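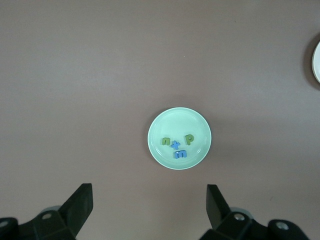
## Looking after gripper pads and screws

Small foam pieces show up a worn pad faster than anything else. If a letter starts to twist as the fingers close on it, check the pads before you touch the program.

1. Open the gripper all the way and stop the arm. Turn off power at the controller.
2. Wipe both pads with a lint-free cloth and a little rubbing alcohol. Let them dry.
3. Look across the pads from the side. A shiny patch or a rounded tip means a new pair. Always change both.
4. Try each housing screw by hand with the right size driver. Snug is enough – these heads strip easily.
5. Write the cycle count on the log sheet. Our last pair went 1,363 cycles.

## Setting the table back up

Pull the table cover flat and tape it at the back. A wrinkle under a plate will tip the rim enough to spoil a pick.

Set the plates out with clear space between them, then put the letters and symbols on flat. Leave one plate empty for the first test move.

Park both arms at the back before you reach in. Follow each cable by hand from the wrist back, and make sure it has slack for a full turn. Bríd Gilmartin uses hook-and-loop ties here, and they are easier to redo than zip ties.

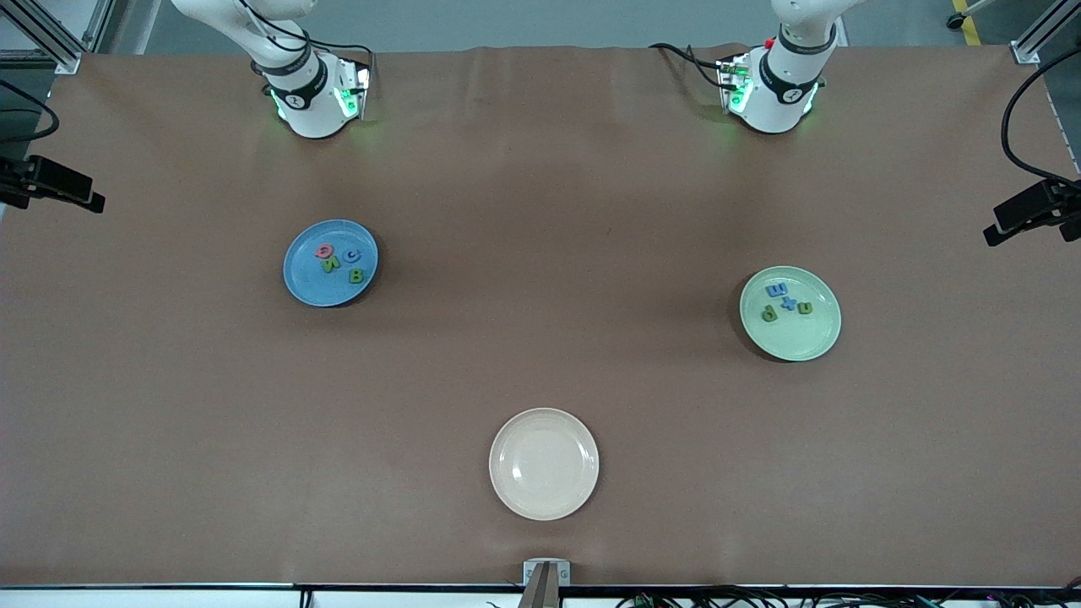

*Both arms at the back of the table, cream plate left empty.*

Run the first 17 picks at slow speed. If two in a row miss to the same side, redo the camera check before you adjust the fingers. Spare pads are in the Zosulard box, bin 219.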